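I have been writing thank-you notes by hand since I moved to Mamport, and I would like to put in a good word for the habit, even though my friends tease me about it and my penmanship has never been much to look at.

It started with a neighbor who left a loaf of bread on my step the week I arrived. I could have sent a text, I suppose, but I didn't have a number for that house, so I dug out a card and a pen and wrote three lines. The card stayed on their refrigerator for 2 years! I've kept a box of plain cards from Kadik in the hall drawer ever since – cream, a little rough, 100 to the box – and I get through one nearly every April.

Now, I know a text is quicker, and I send plenty of them. But a note makes you sit down and think about one person for five whole minutes, and when did you last do that with your phone buzzing beside you? I cross things out. I run up the margin when I've misjudged the space (my aunt did the same, and I loved those sideways bits best).
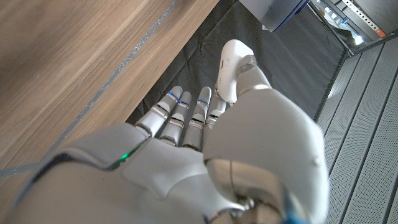 Does it matter if your handwriting is bad? Hardly at all, so long as the name on the envelope can be read by whoever carries the mail.

So buy a few stamps, and write to whoever last fed you or drove you to the airport. Mine tonight goes to the woman at Sallov Hardware who found me a hinge.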